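Section 4: Getting the mug task running in the simulator

If you made it through Section 3, you have Zirivis installed, the club files are sitting in your home folder, and the little test window opened without yelling at you. Great! This is the part I like best, because you get to pick something up.

I wrote this for new members of the Flinovthorpe robotics club, so I'm assuming you're on one of the lab machines. It works on a laptop too (I do most of mine on the couch), but your menus may be in slightly different places.

Before you start

Close the browser. I know, I know. The lab machines don't have a lot of memory and Zirivis wants most of it. You'll also want your Urquijo login, which is the same one you use for the project board.

Note: if somebody left a session open on your machine, save it under their name before you close it. People get grumpy about lost runs, and I was one of those people in August.

4.1 Load the table

1. Open Zirivis and choose New Session.

2. Click Load Scene and go to the folder called trastosa. That's our season project, so everything you need for this section lives in there.

3. Pick tabletop_mug and hit Open. The first load is slow. Mine took long enough that I went and refilled my water bottle.

4. When the progress bar disappears, press Reset once. You should get the arm in its home pose and the mug standing on the table.

If the mug is lying on its side or has sunk halfway into the table, press Reset again. If it keeps happening, check that Physics Rate is set to 600. Somebody always turns it down to make things run faster and then the mug goes through the floor.

4.2 Check the gripper

1. Open the Joints panel and find the slider marked Gripper at the bottom.

2. Drag it all the way open, then all the way closed. Watch the fingers and not the number. They should move together.

3. Set it back to open before you do anything else.

Caution: please don't copy slider values from here onto the real arm. The simulator will happily let you slam the gripper shut at full speed. The real one needs the limits from Section 7, and it needs a second person standing by the stop button.

4.3 Your first grab

Okay, the fun bit. You're going to bring the gripper in over the top of the mug so the fingers can close on the side wall, with one of them outside the cup. You can go for the handle later if you want a challenge, but it's thin and square-cornered and I don't recommend it for day one.

1. Switch the control mode to Cartesian. You can do this with the joint sliders, but you'll be there until Sunday.

2. Move the gripper until it's over the rim. Use the side camera for this. From the top camera everything looks lined up even when it's way off.

3. Tilt the wrist a little so the fingers come down at an angle.

4. Lower slowly. Tap the down key, don't hold it.

5. Set Grip Force to 5 and close the gripper.

6. Wait for the fingers to stop moving, then tap up until there's a shadow on the table that's clearly separate from the mug.
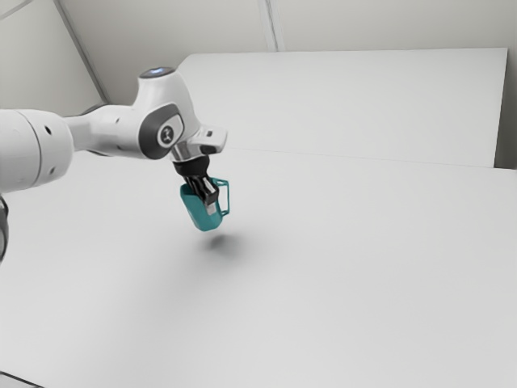 Reading time: 4 minutes

Your mug may well hang crooked once it's in the air, with the rim tipped one way and the base the other. For this section a crooked mug is fine! All we care about is that it's off the table and the pad is pressed against the outside. Keeping it level is the Section 5 problem, and it's a much harder one.

Hold it up for a slow count of ten. If it's still there, click Save Run and put your initials in the name box.

4.4 When it goes wrong

The mug shoots across the table. Your grip force is too high, or you came down on the rim instead of over it. Reset and go back to step 2 of the grab.

The mug slides out as you lift. Bump the grip force up one notch at a time. If you've gone up three notches and it still slips, the angle is the trouble and more squeezing won't help.

The arm freezes and the wrist starts shivering. You've pushed it into a pose it can't reach. Press Home, let it finish, and come in from a different direction.

The view gets stuck behind the arm. Press V to cycle the cameras. I spent a whole meeting trying to drag the view around with the mouse before I found that key, so now you get it for free.

4.5 Running it as a script

Once you've done the grab by hand a few times, try the scripted version. It repeats the same lift over and over with the mug nudged to a new spot each time.

1. Go to Scripts and choose lift_batch.

2. Leave Random Start checked.

3. Press Run and let it go. Don't touch the sliders while it's working or the whole batch is thrown out.

4. When it's done, open the results tab and look at the success number at the top.

My best so far is 91 percent, and that was after some 5 evenings of fiddling with the approach angle. Yours will probably be a lot lower on the first go. Write it down anyway and post it on the Urquijo board under Trastosa, along with whatever settings you changed. Even the bad ones are useful, and a couple of our better ideas came out of somebody's terrible batch.

Note: batches save to the local drive and the lab machines get wiped between terms. Copy anything you want to keep to the club folder before you log off.

Next up is Section 5, keeping the mug level. Bring snacks.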